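Ticket 309
Product: Skollis room thermostat with Plusimgate hub
Site: Hullport, upstairs lounge
Opened: 13th November
Opened by: Kwan-ho Lau
Status: Closed by customer

Hi, hoping someone can help me with this one. I look after the heating for a shared house in Hullport, and I've got a Skollis thermostat in the lounge that keeps going deaf. The hub is a Plusimgate, it lives in the hall closet next to the router, and the boiler is a Tsao that was here long before me. Everything went in back in August, when of course nobody needed any heat, so I had a good couple of months of thinking I'd done a great job.

Then it got cold. What happens is this: the thermostat calls for heat, the little flame icon comes on, and the boiler just sits there. Then up to 34 minutes later it wakes up, runs like crazy, overshoots, and everybody opens windows. The bedroom thermostats (same model, same hub) are fine. It's only the lounge.

Things I had tried before opening this:

New batteries. Twice, and the second time I bought the expensive ones.

Took the thermostat off the wall plate and put it back on. It clicks in fine.

Restarted the hub from the app, then restarted it by pulling the plug, waiting till I'd made a coffee, and plugging it back in. That helped for one evening and I got all excited.

Deleted the lounge and added it again. This took forever, because the pairing button is the tiny recessed kind and I couldn't find a paper clip in the entire house (an earring works, by the way).

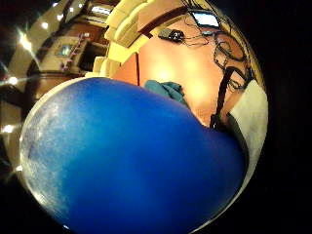 After the re-add it came back with the right name and the right schedule but the wrong time. It was one hour ahead. I fixed that by hand and it stayed fixed, so I don't think the clock is the real trouble, but I'm writing it down in case it means something to you guys.

I also swapped the lounge thermostat with the one from the back bedroom, and the problem did not move with it. The bedroom one started playing up in the lounge, and the lounge one was perfectly happy in the bedroom. So it's the spot, I guess? The signal page in the app shows two bars for the lounge wherever I hold the thing, and full bars in the hall.

Could you tell me if there's a log on the hub I can get at? The app only shows me the last few events and they all say "OK", even for the times when it clearly wasn't.

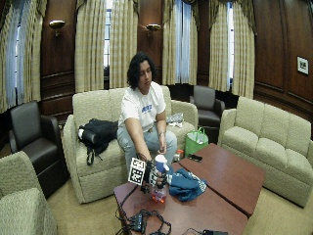
Kwan-ho Lau

Update from me. Thanks to Cheng-en Yen for the quick answer and for the directions to the hub log, which I'd never have found on my own. (For anyone reading this later: hub page, Maintenance, scroll all the way down past the legal stuff, then hold the version number until a menu pops up. Who puts a menu there?)

So I pulled the log for the last few days. I don't understand most of it, but the lounge entries look different from the bedroom ones. The bedrooms go "demand", "ack", done. The lounge goes "demand", "retry", "retry", "retry", then a long gap, then "ack". Cheng-en asked if the gap was always the same length and it isn't, it goes all over the place. The worst ones are in the evening.

I was also asked what's between the thermostat and the hub. One inside wall, the hall, and the closet door. The lounge is wood paneled and I have no idea what's behind the paneling. There could be foil-backed insulation, there could be an old mirror, there could be anything really. The house has been added to by whoever felt like it over the years.

Moved the hub out of the closet and onto the hall shelf as suggested. Three bars! Retries went down by a lot but did not go away completely. Left it there overnight. 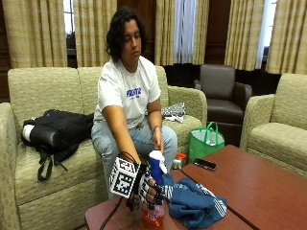
Next morning the lounge was up to temperature on schedule for the first time in ages. The log had one retry at the start and then it behaved. I held off on declaring victory, though, because evenings are when it usually falls over.

And yep, it fell over. Two long gaps after dinner. Not as bad as before, but the boiler came on late both times and then ran too long, exactly like the old pattern. I got a bit grumpy and walked around the hall with the hub in my hand on a long extension cord, looking at the bars. Best place was low down by the stairs. Worst place was right next to the router, and that's when I finally noticed that the router had been sitting nearly against the hub this whole time, closet or shelf. I'd moved them together because they share a power strip. Doh.

Cheng-en wrote back that the two should be kept well apart and that busy evenings on the wireless would fit the pattern, and asked me to try a different channel as well. The channel setting is in the same secret menu. I changed it, everything dropped off for a few minutes – I won't pretend I was calm – and then all the rooms came back by themselves.

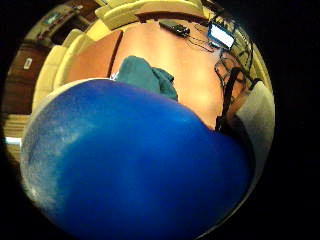
Attachment 4: lounge, big round blue thing up close

Where it stands now: hub is down by the stairs on its own socket, router is back in the closet, new channel. The log shows "demand", "ack" for the lounge every time, evenings included. The boiler fires when the flame icon comes on. The overshoot is gone too, so I never had to touch the boiler settings, and I'm glad because the Tsao manual is a photocopy of a photocopy and half the tables are unreadable.

Small things still open, none of them urgent:

The clock jumped an hour ahead again after the channel change, lounge only. I set it back by hand. If there's a firmware note about this I'd love to see it.

The app still says "OK" for events that had retries in them. Please pass that on to whoever does the app! If it had shown me even one "retry" I'd have saved myself a pack of batteries.

The wall plate in the back bedroom is a bit loose now from all my swapping. Do you sell just the plate?

You can close this one. If the gaps come back I'll reopen it with a fresh log.

Kwan-ho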